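Subject: Re: Prelel in September, pitch or no pitch?
List: Gorkonier Touring and Camping List

Evening all,

On the 14:20 ferry question I have nothing to add. On the lake, sadly, I have plenty.

> We are thinking of taking the motorhome up to Prelel in September and
> wondered whether the lakeside site is worth the extra over the one in
> the village. Is it still quiet by then? Also, can you get a 7 metre van
> round the north road or should we go back the way we came? We have two
> bikes, an inflatable kayak and one child who doesn't want to come.

We had nine nights up there last year, split between both sites, so I can be rude about each of them fairly.

The lakeside one is called Wunderlich and you pay for the view. The pitches in the front row have it. The pitches in the second row have a view of the people in the front row, who put up windbreaks. If they offer you row two at the row one price, smile and ask for the trees at the back, where it's cheaper and you get the sun until teatime. Showers are hot from seven until whenever the coach party finds them.

The village site is flat, dull and has a bakery at the gate. I'd go back tomorrow. The washing-up sinks are under cover and the chap in the office lends out levelling ramps, which you will want at the lakeside and won't need here, so naturally the lakeside hasn't got any.
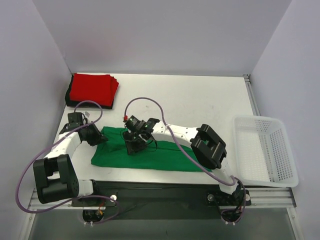

Packing for the lake is mostly a matter of accepting that it sits at 1038 metres and behaves accordingly. We had shorts weather at lunch and frost on the windscreen by morning, twice. Bring the proper duvet and leave the barbecue. For towels, do them like the red cloth up there, folded square and kept in a back corner, and you'll have a dry one when you need it. Ours were spread out flat like the green one, over everything we owned, and by the fourth night the van smelt of pond. The kayak is fine on the south shore. On the north side the wind gets up after two o'clock and you will be paddling home for your supper in instalments.

The north road, then. Yes, you can get seven metres round it. We're 6.9 with the bike rack off and 7.6 with it on, and we had it on. There are 3 hairpins above the dam and you need to take the middle one wide, which means using the other lane, which means somebody needs to be looking up the hill and not at the lake. The pass at the top is 2255 metres and has a lay-by, a shut café and a great many motorcyclists eating sandwiches. Stop there and let the brakes cool on the way down as well. If it's raining, go back the way you came and feel no shame.

Fuel: fill up before Grelumeck. The pump in the village takes cards on the days it feels like it. There's a gas bottle exchange behind the chapel, open mornings only, and they won't swap the blue ones.

As for quiet, the schools are back and the pedalos are chained up, so yes. The boat trip carries on to the end of the month but they cancel if fewer than six turn up, and they tell you this at the jetty, after you've parked. Parking is by the hour.

I can't help much with the child. Ours cheered up at the dam, where you can drop things off the walkway into a very long silence, and sulked again at the museum of cheese.

Does anyone know if the cycle path on the east side has reopened past the campsite? It was fenced off when we were there and the sign gave a date that had already gone by.

Cheers from a damp driveway,
6.9 metres, rack off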